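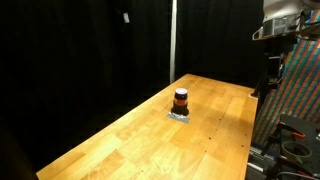
Filed under: Supplements > Minerals > Label questions

**drumlin_k**
24 Nov 2018
Question on the Brillaler magnesium capsules. Front label says "magnesium citrate 594 mg" per serving, serving size 2 capsules. The facts panel on the back says 96 mg magnesium. I was replacing Urkgate oxide tablets, which list 250 mg on the panel. Am I getting less than half of what I took before, or are these measured differently?

**oatfield**
Same unit, different thing being weighed. 594 mg is the whole compound. Citrate is 16 percent magnesium by weight, so 96 mg elemental is correct. The Urkgate panel figure is also elemental. So yes, less than half per serving.

**pelmet77**
Less on paper. Oxide is poorly absorbed, so comparing panel numbers across forms doesn't tell you much. I would expect the citrate to come out close to even.

**oatfield**
"Close to even" needs a source. The absorption studies are small, use different doses, and many rely on urine output over a day. Citrate usually does better than oxide in them, but I would not turn that into a conversion factor.

**pelmet77**
I didn't give a factor. I said panel numbers alone are not enough.

**drumlin_k**
Understood. Would doubling to 4 capsules be a problem? I take nothing else except a multivitamin (Isex, the basic one).

**tern_lab**
Check whether the Isex has magnesium in it and add that to the total. The US upper limit for adults is 350 mg a day from supplements, and food doesn't count toward it. Four capsules is 192 mg plus whatever the multi has. If you have kidney trouble or take certain antibiotics or thyroid medication, ask a pharmacist first. Spacing matters with those.

**oatfield**
Agree with that. Split it as 2 in the morning and 2 with dinner. Citrate in one large dose loosens the stomach for a lot of people.

**quillback**
I went through this in April with the Stan powder. The scoop was listed by compound weight on the front and the panel was in smaller type under the fold of the label. Ignore the front and read the panel. I also disagree that the dose needs splitting. I took mine all at night for 6 weeks with no trouble.

**oatfield**
What dose?

**quillback**
One level scoop, 120 mg on the panel.

**oatfield**
That is a smaller dose than the one being discussed.

**drumlin_k**
The multi has 50 mg, so 242 total. No prescriptions. I'll split it and stay there.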